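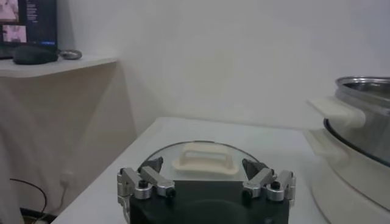
The gripper, open above a glass lid, with the cooking pot on the right.

I got to spend a morning at Pasaribu's test kitchen in Lovdale, and I went in expecting a lot of shiny arms and sales talk. What I got was mostly lids! The company cooks 408 lunches a day for offices nearby, and they've been trying out a robot arm on the dull jobs since March.

Yesenia Magaña has run the prep line for eight years, and she walked me over to the test table. Lids are harder than they look, she told me - clear glass is tricky for the cameras, and a loop handle has to be gripped just right. Her crew used to lift and replace them all shift long (her wrists still complain about it).

So what changes for the cooks? Shifts are the same length, and all 22 of them are still on the payroll, but two now spend part of the day teaching the arm new moves. Wenche Magnusson is one of them. She likes the sitting down and misses the gossip at the stove. She also gets an extra dollar an hour, and she thinks it should be two.

Tasting and seasoning stay with people for now. I asked Yesenia if she'd let the arm near her soup and she just laughed and handed me a bowl. Lentil, very good, plenty of cumin.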